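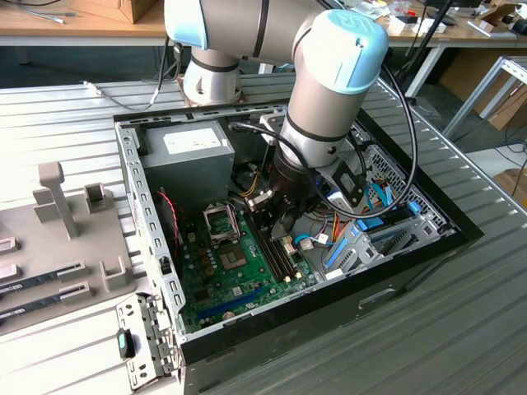
Slide 1. Open desktop tower with the memory slots and power supply in view.

Extending the Service Life of Office Computers
Speaker notes – Zimden Regional Library System, staff development session, October 27, 2021

Opening

Good morning, and thank you for attending. The purpose of this session is to explain the revised policy on desktop computers in our branches and to describe what the policy asks of each department. The session will last one hour. Questions are welcome at the end of each part.

The policy applies to all desktop computers on the system inventory, both public and staff. It does not apply to laptops, self-checkout stations or equipment on loan from the county.

(Pause. Confirm that the remote attendees at Tapia Branch can hear.)

Slide 2. Where we stand

The inventory lists 400 desktop computers. Until now, each has been replaced on a fixed schedule, whatever its condition. Under the revised policy, a computer will be replaced when it can no longer do the work assigned to it, and the age of the machine will be only one of the points considered.

Staff at several branches have asked whether this is a way of delaying purchases. The budget line for equipment has not been reduced. Money that would have gone to early replacement will be used for parts, for monitors and for the public printing service, which has been underfunded for a long time.

Slide 3. Memory and storage

Most complaints about slow computers come from machines with too little memory or with older hard drives. Many of our desktops left the supplier with 4 gigabytes of memory. That was enough for the catalog and for e-mail when they were purchased. It is not enough for a current web browser with several pages open, a video call and the circulation software at the same time.

Adding memory to a desktop tower is a short job. The case is opened, the modules are pressed into their slots on the motherboard, and the machine is started and tested. Replacing a hard drive with a solid-state drive takes longer, as the contents must be copied first.

Branch staff are not asked to open any computer. All work inside the case will be done by Technical Services at Mevora Street.

(If asked: personal memory modules or drives may not be installed in library equipment.)

Slide 4. Which computers come first

Computers will be taken in this order: public catalog stations, public internet stations, service desks, back offices. The first group has 80 machines and should be complete by the end of February.

A department that believes one of its computers should be moved up the list may write to Technical Services through the Flallow request system. Please give the inventory number from the tag and a plain description of the trouble. "Takes a long time to open the catalog in the morning" is useful. "Slow" is difficult to act on.

Slide 5. What branches are asked to do

Save all files to the shared drive before the pickup date. Files left on the desktop or in the downloads folder will be copied where possible, but the department remains responsible for them.

Label the monitor, keyboard and power cord and keep them at the branch. Only the tower travels.

Place the "Temporarily Unavailable" sign at public stations. Signs in English and Spanish are in the supply room at each branch.

Sign the transfer sheet when the tower leaves and again when it comes back. – Repeat this point. Missing signatures caused most of the inventory errors found in the last review.

Slide 6. Retired equipment

Some computers will not be worth upgrading. A failed motherboard, for example, will normally mean retirement. Technical Services will remove the drive from every retired machine and destroy it under the records policy. Working parts will be kept as spares. The remainder will go to the county electronics recycler, and no retired equipment may be given or sold to staff or patrons.

Slide 7. Cost

The parts budget for the first group is $3,000. Labor is covered by existing positions. A report on spending will be presented to the board after the first group has been returned to service, and copies will be posted on the staff site.

Questions

(Allow ten minutes. Likely topics: software licenses, accessibility stations, branch closures.)

On accessibility stations: these will be scheduled separately, and a substitute station will be in place before any machine is removed.

On software licenses: no action is needed by branches.

Written questions may be sent through Flallow until the end of next week. Replies will be posted with these notes.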